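Section 3. Before You Order: Planning the Purchase

Please read this section before you send the order form for your Ovari arm. Changes after the order are possible, but they cost time and usually a fee.

3.1 Decide the work first

1. Write down every task the arm must do in the first year. Use short sentences, for example "pick up small flat part, place in tray".
2. For each task, note the heaviest part, the smallest part and the longest reach.
3. Mark the tasks which are done close to tall objects or inside narrow openings. For these tasks the width of the gripper body matters more than its force.

Note: Many buyers compare only the payload. A strong gripper with a wide housing may not enter the place where the part is lying.

3.2 Test the layout in simulation

1. Ask your dealer for the planning license. It is valid for 30 days and it is not charged.
2. Load the gripper model you intend to buy. Do not use the default model.
3. Build your work surface with the real heights. Include panels, edges and any object which stands upright.
4. Move the gripper to each pick point and look from the wrist view. Check how much of the surface the housing hides.
5. Save the result with the name of the task and attach it to the order form.

Caution: The simulation does not know your cables and hoses. Leave extra space on the side where they will run.

3.3 Prepare the budget

Divide the budget in four lines, so the comparison between dealers is fair:

Line A: arm and controller
Line B: gripper and spare fingers
Line C: table, fixing plate and guarding
Line D: training and first service visit

Line C is the one most often forgotten. At our Sumcombe site we had to order a second fixing plate in September, and the installation waited for it roughly 6 weeks. Please ask the price of the plate together with the arm.

The Drerner gripper and the Mosquera gripper use different adapter rings. If you plan to use both, order both rings in Line B. The ring cannot be changed by the customer during the first 3 months, otherwise the warranty for the wrist is lost.

3.4 Send the order

1. Fill in the order form and sign page 7.
2. Attach the saved layouts and the four budget lines.
3. Send everything to Lucero Cuadros in the planning office. Orders received before noon are checked on the same day.
4. Wait for the written confirmation before you remove the old equipment.

Note: The confirmation shows the delivery week, but not the hour. The carrier will call you the day before. Please keep the loading door free and have one person present who is allowed to sign. 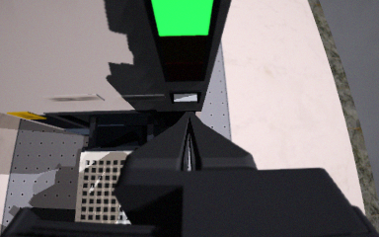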